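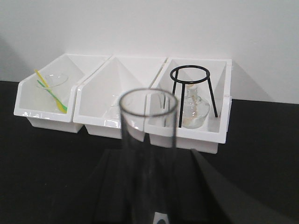

Three white storage bins in a row against a white wall.

Rerniva Names Saron Gebretsadik as the Face of Its July Campaign

CARKULDALE, 2021-03-31 — Rerniva, the independent sportswear label, announced today that model and television presenter Saron Gebretsadik will lead its next advertising campaign, titled Rudari. The campaign opens in July with a short film, a set of printed portraits, and a line of running and training wear that Ms. Gebretsadik helped choose.

The agreement covers 2 seasons. It is the first time Rerniva has signed one person to appear in all of its advertising, and the first major fashion contract for Ms. Gebretsadik since she left the dance program Jemal at the end of its last series.

"Saron came to her first fitting with a list of questions about the seams," said Sosina Teshome, Creative Director of Rerniva. "We had planned to offer her the portraits only. By the end of the day we were talking about the whole campaign."

The portraits were photographed by Panagiotis Politis over seven days in Carkuldale, at the old swimming baths and on the coast road north of the town. The short film was directed by Bontu Gidey, whose earlier work for the label includes last winter's outerwear series.

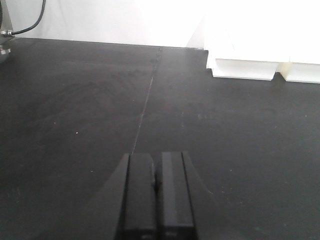 When will the public be able to see the film?
The film will be released on the Rerniva website in July, on the same day the portraits go on display in stores.

Ms. Gebretsadik, who began modeling while still in college, said she had been given a free hand in how she was styled. She wears her own hair in every portrait and asked that the pictures be published without retouching to the face or skin. Rerniva has agreed to that request for all Rudari material, in print and online.

"I have done shoots where I did not know myself afterward," Ms. Gebretsadik said. "Panagiotis let me talk and pull faces between shots, and he kept working. A few of those pictures are in the final set, and I am glad they are."
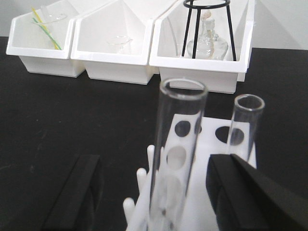
The Rudari line will include leggings, two weights of jacket, and a running vest, all offered in the label's full range of sizes. Prices will be announced closer to the release. A preview for press and invited guests will be held in Carkuldale before the stores receive their stock — places are limited to 100, and requests should be made in writing.

Rerniva will also print 400 copies of a book of the portraits, with a foreword by Ms. Teshome. The book will be sold through the label's own stores.

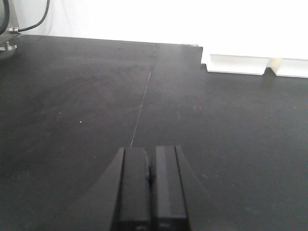

Will Ms. Gebretsadik be available for interviews?
Interviews will be scheduled during the week of the preview, and written questions may be sent before then through the press office.

Press contact: Hamdia Mekonnen, Head of Communications, Rerniva, Carkuldale. Portraits from the campaign are available to editors on request and may not be cropped or altered without written consent.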